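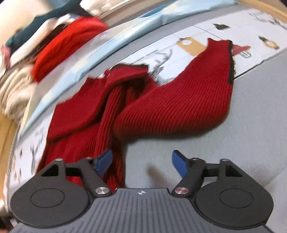

Última modificación: 2018-05-04

Cómo doblar punto acanalado sin que se deforme

Hola a todos, a ver si me echáis una mano. Tengo una prenda roja de canalé, bastante gorda, de esas que se estiran solo con mirarlas, y no hay manera de doblarla bien. La pongo encima de la cama, la aliso, hago el primer pliegue y se me retuerce entera. El resto de la ropa me queda decente, hasta consigo hacer montoncitos, pero con el punto me desespero. El cajón es de una cómoda Oltholm y por dentro tiene poca altura, así que en rollo no me entra. ¿La cuelgo y ya está? Me da miedo que se dé de sí. Gracias de antemano!

lanas_y_lios

Colgar no, por favor. Yo colgué un jersey de canalé todo el invierno y me llegó a medio muslo, y eso que la percha era de las buenas, de las anchas de Schnyder. Lo que me funciona es doblar siempre sobre algo liso y apoyando la prenda entera, sin que quede un trozo colgando por el borde, que el peso tira del punto y ya has perdido la forma antes de empezar.
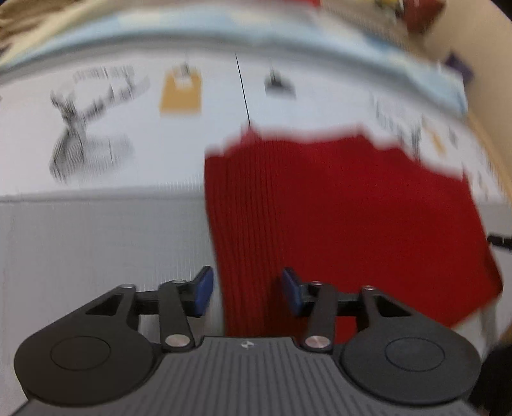
El canalé tiene la ventaja de que las rayas te hacen de regla. Busca una banda donde los surcos se vean bien rectos, como esa vertical del lado izquierdo del rojo, y dobla en paralelo a ella. Si al alisar empujas de lado, las rayas se te van en diagonal y al final el paquete sale torcido, así que mejor pasar la mano a favor del surco y con poca fuerza. Yo luego la doblo en tres — nunca por la mitad, que se marca una raya horrible — y la meto en el cajón con la cara lisa hacia arriba.

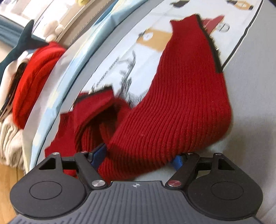
Y si al tercer pliegue ves que abulta demasiado, deshazlo y haz los pliegues más anchos. Con el punto gordo es mejor un paquete grande y bajito que uno pequeño que no deja cerrar el cajón. A mí me caben 4 en una caja Platard de las bajas, puestas una encima de otra y con la más pesada abajo.

rincon_de_armario

Yo la metería en bolsa de vacío y fuera, las Wuven van genial y ocupan nada.

pepitilla7

Uy, al vacío solo si la vas a guardar hasta el otro invierno, y ni así me convence mucho. Yo lo hice en junio con dos rebecas y salieron con unas arrugas que tardaron 5 días en irse, y eso con vapor. Para el día a día, doblada en el cajón. Ah, y si tiene ribete o remate de otro color, deja esa parte por fuera, que en los dobleces se pone tieso.

rincon_de_armario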